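Previous Story Drillosthorpe opens its old print works to small engineering firms
Next Story Why your warehouse label printer keeps skipping

Grip tests at the sink
2020-06-10

By Styliani Raptis

The washbasin at Drillosthorpe has never been used to wash anything much. It was fitted in January for Evanthia Kontogiannis, who wanted a real vanity with a real tap so that her team could compare hand-held grippers on the sort of job people do at home without thinking. Pick up a bottle. Stand it next to the tap. Lay it down again. Move the small one out of the way first.

Her group is choosing between two sets of fingers. The Pelis is the older design, a plain pair with mesh-faced pads that close towards each other. The Tang is a revised version with a slightly longer reach and a lighter spring in the trigger. Both fit the same hand-held body, and both are meant to go on the end of an arm later, once enough has been learned by people holding them.

"We had an argument about whether to start with the arm," says Kontogiannis. "The arm is slow to set up and it makes you careful. With the tool in your hand you try things you would never bother to program."

So the first 200 trials were all done by hand, by 5 people, with the same few bottles on the same white counter. Each trial is scored for whether the bottle was lifted, whether it slipped and whether it ended up where it was supposed to go.
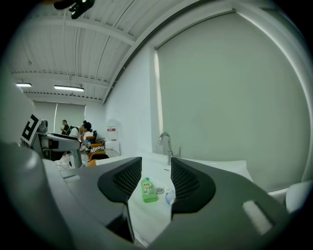 Mesh-faced fingers at the counter, with the green bottle upright in front of the tap.

The green AXE bottle is the one everybody has opinions on. It's plastic and it has a white cap. Horațiu Pascu, who did more of the trials than anyone else, prefers to take it low down and accept that the top will swing a little. Leonidas Chrysikopoulos takes it just under the cap. Their scores with the Pelis were close. With the Tang, Pascu dropped it more often, and he puts that down to the trigger.

"You get used to a certain push-back in the hand," he says. "The Tang has less of it. I was closing too far, then letting off to correct, and that's when it went."

Chrysikopoulos had no such trouble, but he had come to the Tang first and only moved on to the Pelis in the second week. The order people learned the tools in is now written on every score sheet. It wasn't to begin with, and 56 trials had to be run again.

Small bottles are a separate matter. Lying on its side, a small bottle gives the fingers very little to get under, and on a glossy surface it rolls when touched. The mesh pads help once there is contact on both sides. Getting contact on both sides is the hard part. Most of the team ended up steadying the bottle with one gripper and lifting with the other, and that raised the question of whether the comparison should be made with one hand or two.
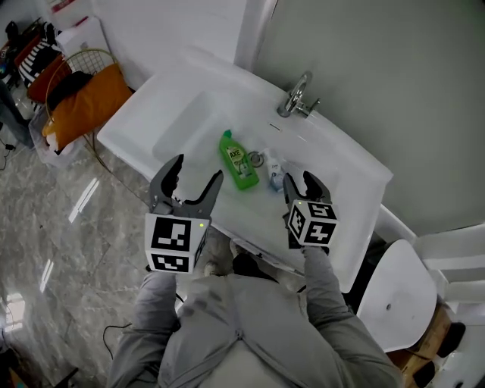 Kontogiannis settled on two. Her reasoning is that a sink is a two-handed place, and a tool that only looks good when used alone won't be much use there. It does make the results harder to read, as a good left hand can cover for a poor finger design on the right. To deal with that, the sheets now record which gripper made first contact and which one did the lifting.

The hand positions are worked out from the marker cubes, and this has caused more lost time than the fingers have. A cube has to stay in view while the wrist turns. If the operator leans in over the basin, or crosses one hand above the other, a face can be hidden long enough for the track to jump. Michalis Balaskas, who looks after the tracking software from Zandetora, threw out 18 trials for this reason and asked everyone to keep their elbows further apart – a request that was followed for most of an afternoon.

Glossy surfaces don't help him either. He would have liked a matt counter, and said so when the vanity was ordered. Kontogiannis kept the shiny one on the grounds that people's bathrooms have shiny ones.

On the numbers so far, the Pelis drops fewer bottles and the Tang is quicker with the ones it keeps hold of. The gap in drops gets smaller as people put in more hours. Nothing in the sheets yet says whether it would close altogether, and Pascu has asked for a stiffer spring to be tried in the Tang body before any more trials are scored.

The spring has been ordered. Chrysikopoulos would also like to try a narrower pad for the small bottles, and Balaskas is testing a different cube mount that sits further from the fingers. The arm trials will start with whichever pair is fitted when those two jobs are done.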